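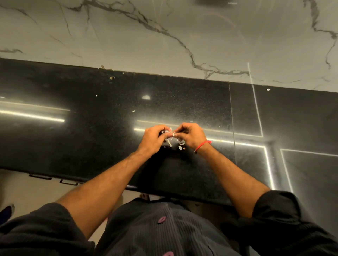

Peeling over a black stone benchtop.

Does the wellbeing app do what it says? Speaker notes, Carla Hamdan
Girkon Community Health evening, Tuesday, March 19, 2019

5 shares
20 comments

START
Thank Rania for the room and the sound. Say who I am: mental health nurse, mostly with retired ambos and firies. I'm not paid by Ekska, who make Avau, or by anyone who sells something like it. I've used the app myself for a month.

Ask who has it on their phone. Then ask who opened it this week. Wait. Don't fill the silence.

WHAT WE WERE TOLD
Read the line from the flier slowly: "Avau picks up early signs of distress in former emergency workers." Big claim. I wanted to know three things. Early compared with what? Which signs? Who gets told?

I wrote to Ekska and got a polite reply from Adelmo Dal Bello, who runs their trials. He sent the summary, and I'm grateful, because plenty of companies wouldn't. I don't think he's hiding anything. I do think the flier got ahead of the study.

THE STUDY
150 people signed up. They were asked five questions every morning for the length of the trial. The headline is that people who kept answering felt better by the end.

Stop there. Who kept answering? The summary doesn't say how many dropped out, or why. If you're having a rotten month you might be the first to quit tapping smiley faces. So the people left at the end could be the ones who were going to be all right anyway.

No comparison group either. Retired people joined something in late winter and felt brighter in spring. I feel brighter in spring.

(If Majdi asks about the follow-up: I've requested it, and it's meant to come in April. I haven't seen it. Don't guess.)

THE RED FLAG BUTTON
This bit worries me most. If your score drops, the app offers a phone number. In the version I had, it went to a message service after hours. I rang it twice, both times in the evening. Both times someone called back the next morning. Kind person, good listener, next morning.

A man I used to visit would have read that as one more door that didn't open. I'm not going to say more about him. Move on.

Tell them plainly: Avau is not a crisis line. If you or someone with you is in danger, ring triple zero. For anything urgent that can wait an hour, talk to your GP or the duty nurse.

PRIVACY
Policy is long. I read all of it with a cup of tea and then parts of it again. Answers are kept after you delete the app unless you write and ask. "Partners" may get grouped data. Partners aren't named. Zaid Chamoun on the Shboul Centre board has asked for the list. As of this morning he was still waiting.

Would I have told my old station what was in those answers? No. Not with a promotion coming up.

MONEY
The proposal is 200 licences for the Shboul Centre. I've asked what comes out of the budget to pay for them. One answer was "efficiencies". The Thursday drop-in isn't listed as safe, and it isn't listed as going. I'd like somebody to say which, tonight, out loud.

To be fair: two people at drop-in told me they like the app. One uses it to remember his tablets. Good. A reminder is worth having. Call it a reminder, then, and price it like one.

WHAT I'D ASK FOR
- the drop-out numbers before we sign
- a person on the phone after hours
- names of the partners
- drop-in kept going while we try it

QUESTIONS
Keep answers short. If someone starts telling their own story, let them finish, then offer a chat afterwards by the side door. Majdi has the microphone. Rania locks up at nine.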